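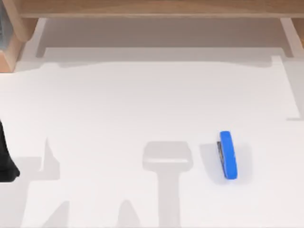

Search articles, tags...

The planning team at Nandus is small, and the person who runs it would sooner talk about log files than robots. We spoke in April, mostly about Nimden, the planner the company has been rewriting for its two-armed tabletop cells.

"The old planner did everything in one go," the team lead said. "You gave it a goal, it thought for a while, and you got a path or you got nothing. When you got nothing, there was no way to tell why."

The new version splits the job into 3 stages: pick a grasp, check that the arm can reach it, then plan the motion. Each stage writes its own record. The lead called this boring work and said it had saved more hours than anything else the team did last year.

Before a build goes near a real arm it runs overnight in simulation. The current suite has 1445 test cases, kept in a tool called Cestum.
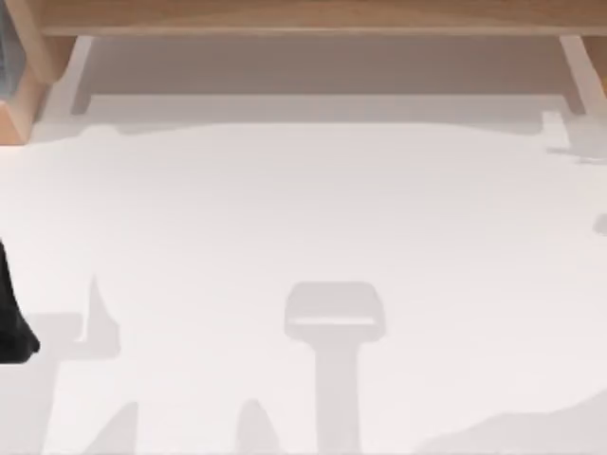
"Shadows were a sore point," the lead said. "Our first simulator had flat light everywhere. The perception code was happy with that, and then it met a real bench and started outlining shadows as if they were parts." Soft shadows from the arms are now switched on in every test – even the ones that only check motion.

Of the cases that failed in the first full run, 26 came down to the same fault, a mismatch between the camera's clock and the arm's. Fixing it took 55 lines of code and most of a fortnight.

Jarman, the viewer used to replay failed runs, is next on the list. "It's slow and the buttons are in the wrong place. I wrote it, so I can say that."

Filed under: Motion planning, Simulation, Interviews

Contact us | Copyright Nandus | Back to top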